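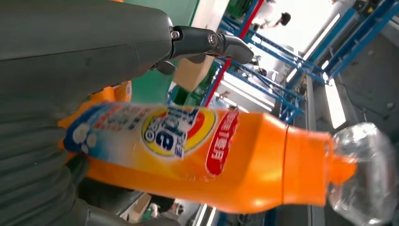
Large orange bottle with pouring spout and clear cap

Sold by Kubiak, household and utility supplies
Stock number: 391
Availability: in stock at the Werkbridge counter and by post
Page last checked: Apr 22, 2023

About this bottle

This is the big orange plastic bottle that many of our regular customers ask for by colour. It comes to us with the printed label already on it. The label starts deep blue with white bubble-like circles at one end and fades through pale blue and white into yellow and orange. The writing is in Chinese, with an oval logo and a red banner. We don't relabel over the original print. If you need an English label for your own store cupboard, see the section further down.

The shoulder is left clear of the label and narrows to a wide orange collar. A small spout comes out of the collar and is covered by a transparent plastic cap.

We sell the bottle in two ways. You can have it full, as it arrives from the importer, or you can have it as an empty for refilling at the counter. The price is different but the bottle is the same.

Ordering options

Single bottle, full
Single bottle, empty and rinsed
Box of 5, full
Box of 5, empty and rinsed
Spare clear cap, pack of 40

Boxes can't be mixed. If you want some full and some empty, order them as singles and we will pack them together where we can.

Spare caps

The caps go missing long before the bottles wear out, so we keep them separately. They are clear only. We had a run of white ones from Drodine last June and they were too tight on the spout, so we sent them back and have not tried again. Caps from the older Esach bottles do not fit either, although they look close.

Pull the cap straight off and push it straight back on. Twisting puts strain on the spout.

Pouring

Take the clear cap off and put it somewhere you will find it again. Hold the bottle by the body with one hand and support the underside with the other if it is full. Tip slowly until the liquid reaches the spout. A full bottle will glug if you tip it steeply, and you will lose some down the side of the collar.

Wipe the spout before the cap goes back on. Dried product in the cap is the usual reason for a bottle that drips on the shelf.

For measuring, use a jug or a dosing cup. There are no measuring marks that we would rely on, and guessing by the height of the label does not work well.

Storage

Keep bottles upright with the cap on. They can be laid down for a short time, for example in a crate on the way to a job, but we don't recommend leaving them like that overnight.

Keep them out of direct sun. The orange fades on a windowsill and the label goes before the plastic does. A cool cupboard or a low shelf is fine. Full bottles are heavy, so put them below shoulder height.

Keep out of reach of children and animals. The colour is bright and small children do go for it.

Refilling at the counter

Bring the bottle in empty, with its cap. Refill only with the same product it held before. We will turn away bottles that have had something else in them, and that includes water with a bit of something added. We also turn away bottles with a split collar or a loose spout.

Florencia Godoy runs the refill counter and checks each bottle before filling. If one fails the check you can hand it over for recycling and take a rinsed empty at the empty price.

Please don't use these bottles for drinks or food, even after rinsing.

English labels

We print a plain English sheet to go with every full bottle. It gives the product name, directions and safety information supplied by the importer. One copy goes in with each order. If you are keeping bottles in a workplace, ask for the adhesive version, which sticks to the back of the bottle. There is no charge for these with an order.

Cleaning the outside

Warm water and a soft cloth. Scouring pads take the gloss off the shoulder and will lift the edge of the label. If a label has started to peel, a strip of clear tape round the edge will hold it for a good while.

Delivery

Full bottles go out by courier only. We pack them upright with card between them and tape over each cap – leave the tape on until you are ready to use the bottle. Empties and spare caps can go by ordinary post.

Trade orders of 400 bottles or more go out on pallets and need someone on site to sign. Please tell us when you order if there is no forklift or tail-lift access.

Returns

Unopened bottles can come back within the usual returns period. Opened ones can't, unless there is a fault. For a leak in transit, keep the packaging and send us a photo of the collar and spout before you clean anything up.

Questions about this item

Trade accounts and pallet orders go to Mohit Sengar at the Werkbridge office. For refills and spare caps, ask at the counter or use the contact form and quote the stock number.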